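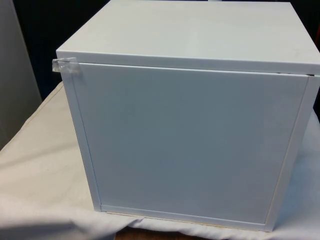 밀가루 전분풀은 끓인 날에 바로 써도 됩니까?
완전히 식힌 다음 체에 내리면 당일에도 쓸 수 있습니다. 다만 하룻밤 둔 풀이 붓에 더 고르게 묻고, 얇은 종이에는 그쪽이 다루기 쉽습니다.

2024-11-14
작성: Magnus Matheson (제본·종이 보수 작업실)

오늘은 주로 Gornbridge 항만 장부의 책등을 작업했다. 1913년 장부이고 우리 접수 번호는 2089이다. 표지 가죽은 생각보다 튼튼한데, 문제는 안쪽이다. 옛날에 누가 아교를 아주 두껍게 발랐다. 아교가 굳어서 책을 펼 때마다 접지의 등 부분이 같이 당겨진다. 첫 접지는 이미 접힌 선을 따라 갈라졌다.

아교를 마른 상태로 긁는 것은 그만두었다. 어제 Torquil이 시험한 자리를 보니 종이 섬유가 같이 일어났다. 그래서 메틸셀룰로스를 발라 불리는 방법으로 바꾸었다. 30분 두었더니 표면은 부드러워졌지만 아래층은 그대로였다. 한 번 걷어 내고 다시 발랐다. 두 번째에는 뼈칼로 밀어서 거의 다 나왔다. 실이 지나가는 구멍 근처는 남겨 두었다. 실이 아직 좋은 상태이고, 나는 이 책을 풀어서 다시 꿰매고 싶지 않다. Evander의 의견은 다르다. 그는 앞쪽 접지만이라도 새로 꿰매자고 한다. 내일 둘이 같이 책을 펴 보고 정하기로 했다.

잉크 시험: 검은 잉크는 물에 번지지 않음. 빨간 줄은 면봉에 색이 조금 묻어났음. 빨간 줄이 있는 쪽에는 젖은 풀을 바로 대지 말 것. 이 부분은 미리 풀을 입힌 얇은 종이를 만들어서, 에탄올을 섞은 물로 살짝만 살려 쓰는 것이 좋겠다. 에탄올에도 색이 움직이는지는 아직 시험하지 않았다.

풀 이야기를 조금 더 적는다. 이번 주 풀은 Mhairi가 끓였는데 7월에 만든 것보다 확실히 되다. 물의 비율은 같았다고 한다. 전분 봉지가 새것이라서 그런지, 불 위에 더 오래 둔 것인지 모르겠다. 책등에 쓸 것은 이대로 쓰고, 찢어진 쪽에 쓸 것만 따로 덜어서 물을 더했다. 체에 두 번 내렸다. 처음 내린 풀에는 작은 덩어리가 있어서 한지 밑에서 만져졌다.

한지는 색을 맞추기가 어려웠다. 장부의 종이는 가장자리로 갈수록 갈색이 진하다. 나는 중간색을 골랐다. 창가에서 볼 때는 잘 맞는데 전등 아래에서는 조금 노랗게 보인다. 열람실은 전등을 켜는 곳이니 한 단계 어두운 것도 잘라서 비교해야 한다. 찢는 방향은 결을 따라서. 가위로 자른 가장자리는 나중에 줄처럼 비쳐서 쓰지 않는다.

Hamish에게: 누름판 사이에 있는 뒤표지는 꺼내지 마세요. 압지를 갈 때도 판을 같은 방향으로 다시 올려 주세요. 지난번에 돌려 놓은 다음부터 모서리가 조금 들렸습니다.

남은 일
- 빨간 줄 에탄올 시험, 뒤쪽 빈 여백에서 먼저
- 책등 안감용 천 재단 (Ogilvie에서 온 것이 너무 두꺼우면 전에 쓰던 것으로)
- 갈라진 첫 접지를 꿰맬지 결정, Evander와 함께
- 작업 전 사진에 접수 번호 써넣기

최종 수정: 같은 날 저녁, 풀 부분을 보충함 (M. M.)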